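Stop calling it a village

Posted March 2022

Drove out to Skarkside again on the weekend. Third time. Wanted to be fair to it.

It's not a bad estate, I'll say that first because I'll get emails. The houses are straight, the kerbs are done properly, there are street trees in and most of them are alive. 319 lots in the first release and all gone, apparently, before there was a footpath to walk on. Good luck to everyone who got one. Housing is scarce and people need somewhere to live, and I'm not going to sneer at anybody for buying the thing that was for sale.

But it says "village" on the sign. It says village on the flags as well, and on the hoarding along the highway, and on the side of the sales office. And there is no village. No shop. No school. No pub, no post office, no doctor, nowhere to buy a litre of milk unless you get in the car and go eleven minutes to the servo. There's a pond.

I've been grumbling about this for years and mostly I get told it's only a word. Fine. Then let them use another one. Estate is a good word. Subdivision is ugly but true. If the word didn't matter they wouldn't pay somebody to put it on forty flags.

What they're selling is the bit that isn't built. You stand in the sales office and there's a big table model, and on the model there's a town square with little plastic people sitting at little plastic tables. Ask when the square goes in. I did. Stage four. When's stage four? Subject to demand. Demand for what? I never got an answer to that, she went off to find a brochure.

The brochure has 120 pages. I have read it so you don't have to. The word "community" turns up on nearly every one of them. The word "bus" is in there once, in the fine print at the back, next to "proposed".

Now compare Nurgate, which nobody would put on a flag. Built in dribs and drabs, half of it weatherboard, the other half that orange brick everyone hates. Blocks of all different sizes. One family put up four houses, another put up two, the council did a row. No master plan. But there was a shop on the corner before the second street was finished, because someone was allowed to put a shop on the corner. You couldn't do that now. The covenant at Skarkside runs to I don't know how many clauses and one of them says no trade or business visible from the street. So no hairdresser in the front room. No bloke fixing bikes in his garage with the door up. They've banned the exact things a village is made of and then called it a village. 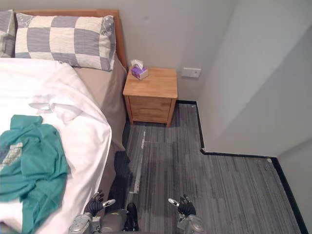

Well we've lived at Skarkside since the first stage and I think you're being a snob about it. We know every neighbour on our side of the street, which we never did in nine years in the city. Kids are out on their bikes until dark. The shops will come. They always come eventually and in the meantime we've got a house, with a yard, that we could afford. Maybe walk past the sales office next time and talk to someone who lives here.

That came in after my last piece and I've thought about it a fair bit. The neighbours part I believe completely. People make the best of where they are, they're good at it, they'd do it in a car park. None of that is the developer's doing though, and the developer shouldn't get to put it on a flag.

"The shops will come" is where I get off. Will they? Lillden was going to get shops. Lillden was sold on exactly the same pitch, different logo. 706 homes when it was finished, and the retail site sat there behind temporary fencing growing thistles until the company asked council to rezone it. Residential. Council said yes. So the town centre is now a cul-de-sac. The people who'd paid extra to be a short walk from it are a short walk from someone elses garage.

And nobody broke a rule! That's what gets me. The drawings said indicative. The brochure said artist's impression. It's all perfectly legal, and the buyers were adults who signed things. But a young couple looking at a model with a square on it think they're buying near a square. Of course they do. Why else is it on the model.

What would I do. Three things, none of them radical.

One. Build the shop first. Even a small one, even if it loses money for two years. Van Beek did this at their last estate, put up a general store with a flat on top when there were maybe thirty houses occupied, and let it at next to nothing. It was a bit sad for a while. I went in there and I was the only customer and the bread was all gone. But it was there, and people got in the habit, and there's a cafe next to it now and a physio. I don't love everything Van Beek builds, the fences are horrible, but credit where it's due.

Two. If it's on the model it goes in the contract, with a date. Miss the date, pay the buyers something. Not a fortune. Some $672 a year off the levy would do it, just enough to sting once you multiply it by a whole estate. I'd bet you the square would move up from stage four pretty smartly.

Three. Let people do things in their front rooms. Just let them. A few cars on the street on a Saturday never killed a neighborhood, and I'd take a hand-painted sign for haircuts over another flag.

I know the reply. Margins are thin, land is dear, council holds everything up, builders can't get timber. Some of that's true and some of it was true in every year I've been paying attention. They still find the money for the pond. They still find it for the entry wall with the water running down it, which was turned off when I was there, all three times.

And council isn't off the hook. Our lot approved the staging at Skarkside knowing what happened at Lillden. It was in the report, I've got the report, page and a half on "lessons". Then they ticked the same conditions through. When I asked I was told it was too late to reopen stage one but there'd be an oppurtunity to comment on stage two.

So comment on stage two. It goes on exhibition in September, four weeks only, and the form is buried on the council site under Major Projects, not under Planning where you'd look. You don't need to be an expert and you don't need to live out there. Ask for the date the first shop opens. Ask them to write it down.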